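Ticket 8-50: Wrist view policy drops success when second arm is in shot
Project: Endum, two-arm tabletop trials
Status: Open

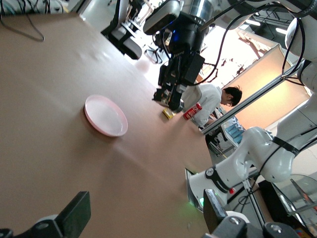
Reported
Opened 10th December. The Ristix policy was trained in November on wrist camera views with one arm over the table. With both arms in view it stalls on the approach to the plate. It does not fault. The joint targets just stop changing and the run times out.

What we tried
Restarted the controller. No change.
Swapped to the older Tisik checkpoint. Same stall, only later in the run.
Masked the upper part of the wrist image. The approach finished in more than 50 runs, but the grasp offset got worse.
Moved the can further from the sponge-sized yellow object. No change.

Notes
The plate is pale pink on a tan table, so contrast is low, and we first blamed that. A darker plate stalled as well. Colour is ruled out for now.
A person at the far end of the table is also in the wrist view. The training set has very few views like that. We have not tested this on its own yet.

Next steps
1. Rerun the Chávez baseline with the other arm parked, then with it over the table. Same start pose for both.
2. Repeat with the far end of the table clear.
3. Log attention maps at 2 Hz and attach them to this ticket.

Please don't retrain until step 2 is logged. The results table for the 2027 paper still uses the November numbers.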